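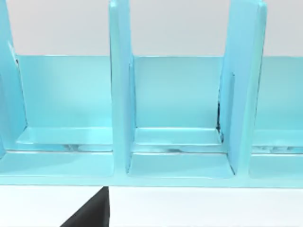

Fig. 1. Soporte turquesa de compartimentos, con separadores verticales.

Documentación > Archivo y correo interno > Clasificador Pinent > Puesta en servicio

Marzo. Redacción técnica: Maya Ghanem

4. Montaje y rotulación del clasificador

Esta sección se aplica al clasificador Pinent de sobremesa en su versión de módulo simple. Para la versión mural, consulte la sección 6.

4.1 Antes de empezar

Elija una superficie plana y nivelada. Deje 40 mm libres entre el respaldo y la pared si va a utilizar el canal de etiquetas posterior. La carga máxima por compartimento es de 3 kg, repartida en toda la base.

PRECAUCIÓN: no levante el módulo por los separadores. Sujételo siempre por la base, con ambas manos.

4.2 Colocación

1. Retire la película protectora de todas las caras, incluidas las interiores.
2. Apoye el módulo en su posición definitiva y compruebe que no balancea.
3. Si balancea, gire el pie regulable hasta que haga contacto. No utilice cuñas de papel.
4. Limpie la repisa frontal con un paño seco antes de adherir las etiquetas.

Nota: los disolventes con acetona dejan marcas mates permanentes. El alcohol isopropílico diluido es admisible.

4.3 Asignación de compartimentos

5. Asigne el compartimento izquierdo a la entrada y el derecho a la salida. Los intermedios quedan para documentación en trámite.
6. Anote la asignación en la hoja de registro 104 y guarde una copia en la carpeta de la planta.
7. Adhiera las etiquetas centradas en la repisa, con el código hacia fuera. 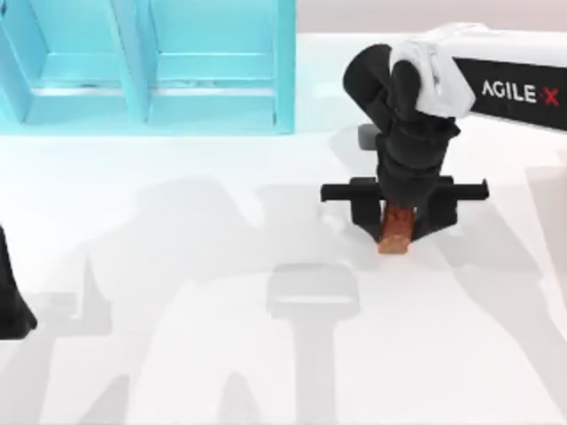 8. Presione cada etiqueta desde el centro hacia los extremos. El adhesivo alcanza su fuerza nominal al día siguiente – hasta entonces, no la despegue para corregirla.
9. Cargue primero los compartimentos centrales y después los laterales.

Nota: en las oficinas que aplican el esquema Hijazi, el orden de entrada y salida se invierte. En ese caso, marque la casilla correspondiente de la hoja 104.

4.4 Unión de dos módulos

10. Alinee las repisas frontales y encaje el perfil de unión (ref. 752) por la parte inferior.
11. Deslice el perfil hasta oír el tope.
12. Vuelva a comprobar el apoyo según el paso 3.

PRECAUCIÓN: vacíe ambos módulos antes de retirar el perfil. Un módulo cargado puede volcar al soltarse.

Comentarios

Ayman Khasawneh: En el paso 11 el mío no hace ningún ruido. Encaja bien, pero no suena nada. ¿Es normal?

Maya Ghanem: Sí, con los perfiles de la primera serie. Compruebe que el extremo queda a ras.

Wanda Blackwood: ¿Las etiquetas antiguas de Clutlow sirven para esta repisa o hay que recortarlas?

Sherif Ait Ali: Yo las recorté por abajo y el código se sigue leyendo.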